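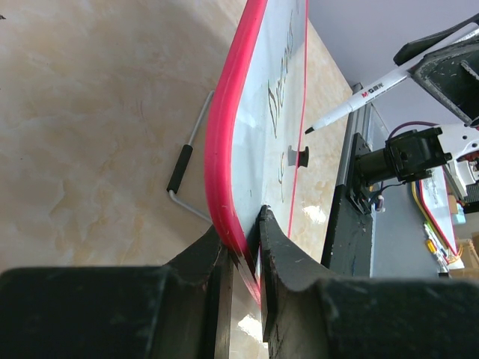 Honbridge Word Lists, version 2
Updated 2024-06-02

The package contains 149 short lists of English words for adult learners. Each list is a plain text file, one word in each line, with the word class after a tab. Lists 5 and 12 were corrected in this version, because some plural forms were missing.

To use the lists in Zapata, copy the folder "lists" into your own folder and start the program again. Files with more than 500 lines are not loaded.

Spelling is American. Please send corrections before October.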